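Net Run Rate Is the Wrong Tiebreaker for a Short League

The Pament League will again separate teams level on points by net run rate. Most short-format cricket leagues do the same, and few players question it. I think the measure is poorly suited to a season in which each side plays a handful of matches, and that head-to-head results should come first.

The calculation is simple enough. Take the runs a team has scored across the season, divided by the overs it has faced. Subtract the runs it has conceded, divided by the overs it has bowled. A side bowled out early is charged with its full allotment of overs, so a collapse costs twice: few runs, and a large divisor.

Over a long season the extremes wash out. Over a short one they do not. Last March, Alva and Urthorpe finished level on points. Alva had beaten Urthorpe in their only meeting, by 26 runs. Urthorpe went through to the semifinal anyway. The difference came from one afternoon against Pester, who were dismissed for 30 on a damp pitch after losing a toss that, in those conditions, more or less settled the match. Urthorpe knocked off the runs at once. Alva played Pester on a flat surface and won comfortably, but no bowling side was going to get that kind of margin there.
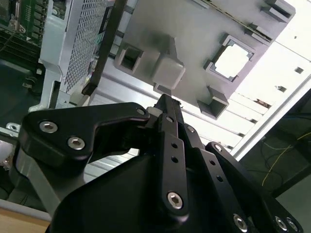 Black linkage plates and silver hex-socket screws below a tilted gray sheet-metal panel.

The usual defense is that net run rate rewards sustained quality. Antigoni Karras, who captained Alva for the whole campaign, made the counterargument to me with the season totals in front of her. Her side scored 943 runs and passed the bar set by most previous semifinalists. Urthorpe scored just over 700. Totals alone prove nothing, as Urthorpe chased more often and chased smaller targets, and a chasing side stops scoring when it wins. But the rate formula has its own version of that problem. A captain chasing 120 can take a sensible route home with three overs left, or gamble on getting there with eight left. The formula pays for the gamble, and pays most when the opposition is weak.

Rain makes it worse. A shortened match carries fewer overs into the season figures, so two wins of equal merit are weighted differently according to the weather.

Paraskevi Economou, who has scored in this league longer than I have watched it, takes the opposite view. She points out that head-to-head fails when three teams are level and each has beaten one of the others. That is true – and it is also rare. In that case the league can fall back on number of wins, then on net run rate, where it would do little harm as a third step.

The change needs one amended clause in the playing conditions, and scorers would collect nothing they do not collect already. The captains meet on 13th December to settle the rules for next season. I would like to see it on the agenda, ahead of the longer discussion about the color of the ball.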